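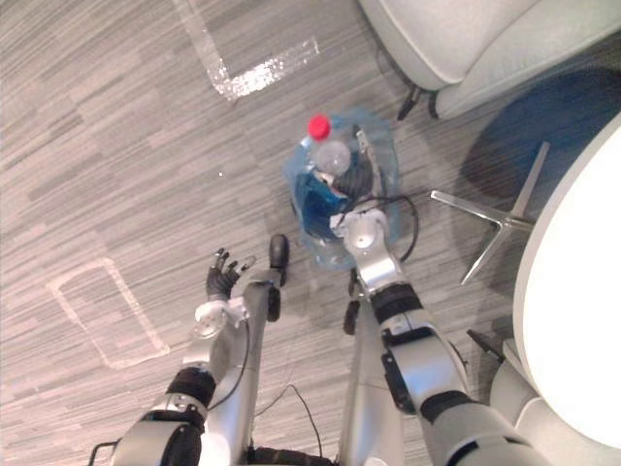 Figure 11. Floor pickup of a bagged item, right gripper in contact, left hand clear.

Section 2. Working near the floor in furnished areas

2.1 Scope
This section sets out the rules for picking up items from the floor with the Priltley two-arm unit in offices, lounges and other rooms that contain furniture. It applies to all operators and to any person supervising them. Site rules apply in addition to this section. Where the two differ, the stricter rule is to be followed.

2.2 Floor markings
White tape is used for all markings on carpet. Closed outlines and corner marks have separate meanings, which are listed on the site plan. Markings must not be moved without the approval of the site supervisor. Tape that has lifted or creased is to be replaced at the end of the shift and recorded on Form 3618.

2.3 Before the pickup
1. Confirm that all persons are outside the working area.
2. Check the floor for cables. Any cable that can be moved must be placed behind the unit or secured to it.
3. Check the position of chairs and tables on both sides. Table bases with spreading feet reach farther than they appear to from above.
4. Set arm speed to LOW. The display shows code 210 when the setting has been accepted.
5. Press and release the stop button on the handset, then reset it. Do not continue if the unit fails to stop.

2.4 Pickup
1. Select the arm that will make contact. Only one arm may touch the item during the first lift.
2. Hold the other arm open and clear of the floor, the item and all furniture.
3. Lower the gripper onto the item slowly. Stop at first contact.
4. Look for cables lying on or across the item. See the caution below.
5. Close the gripper and raise the item a short distance. Pause and check the grip before moving away.

CAUTION: Do not lift an item while a cable lies over it. Open the gripper, raise the arm and clear the cable first. A caught cable can pull down equipment or damage the wrist joint.

CAUTION: Do not reach between the arms while the unit is powered. Engage the stop before clearing any item or cable by hand.

Note: Thin plastic bags shift under the gripper. Where a bag holds bottles or other rigid objects, grip the gathered plastic and keep pressure off the contents — a capped bottle may leak if it is squeezed.

2.5 After the pickup
1. Return both arms to the rest position before driving the unit.
2. Inspect the floor for spills or loose parts.
3. Record any contact with furniture, however light, in the Gilmont site log.

2.6 Stopping work
Work must stop at once if a person enters the working area, if a cable becomes tight, or if the operator loses sight of either hand. Work may resume only after the checks in 2.3 have been repeated in full.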